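Recalibrating the towel cell

Posted Aug 26, 2022

The left arm had been landing a little low since we moved the bench, so I finally did the full recalibration I'd been putting off. Writing the steps down so I have them next time.

The cell is the one I call Zuta. It has a green felt top, one view from up high and one fixed view by the table. The control software is Drellska, version 728, which still can't save a calibration under a name. You get the current one or the last one. I copy the file out by hand before touching anything.

First I powered down and went over the bolts in the mounting plate. Two had backed off a bit. I put them back to spec, marked them with a paint pen, and let the arm warm up for 60 minutes. I used to skip the warm-up and then wonder why the numbers drifted after lunch.

Next came the gripper. The fingers are a Merrick set with 500 hours on them and the pads were getting shiny. I swapped the pads, re-zeroed the opening and dropped the closing force one step. New pads grab harder, and the old setting pulled loops out of the towels.

Then the height. I touched off at 4 points on the felt, near the corners, and let Drellska fit a plane. The first fit was bad and I found lint under one corner of the cover. I brushed it out, pulled the felt flat and ran it again. The second fit was fine.

After that I ran the orange-tan towel, the same one I use every time. It is thick and it never lies the same way twice, so a gripper that is set too high shows up fast. 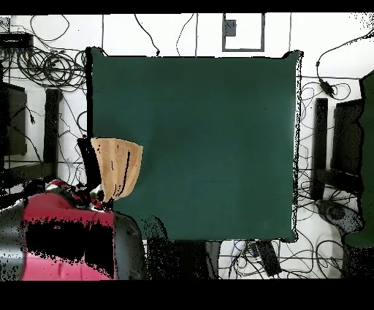
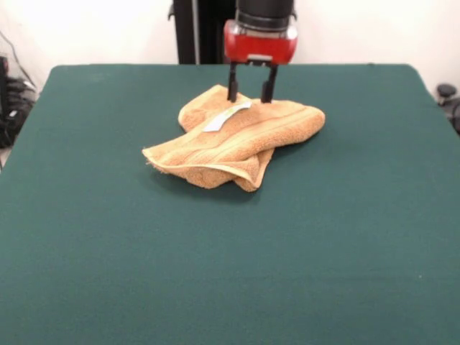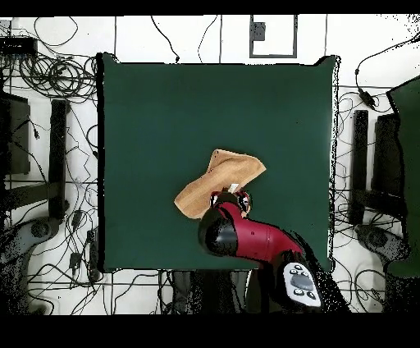
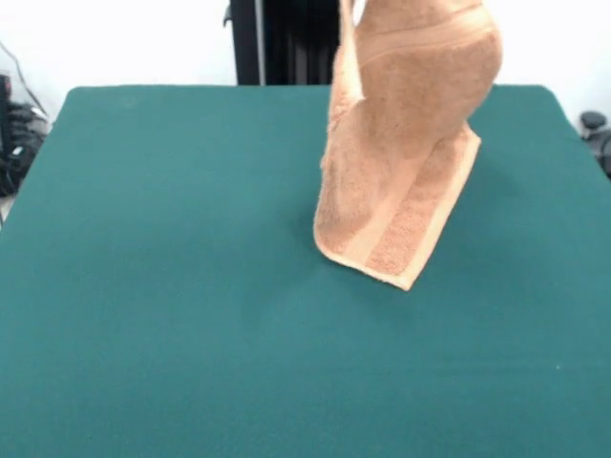

I left it cycling while I worked on the notes, with the speed limit still on. The limit comes off once I've checked the paint marks on the bolts again.

The cables are the next job. I bought a box of Skarard clips last November and never opened it. Every time I go behind the table I have to lift something to get at something else, and I'm sure one of those adapters isn't powering anything anymore. I'll trace them one at a time and label both ends.

I also need to order more pads, as that was the last pair.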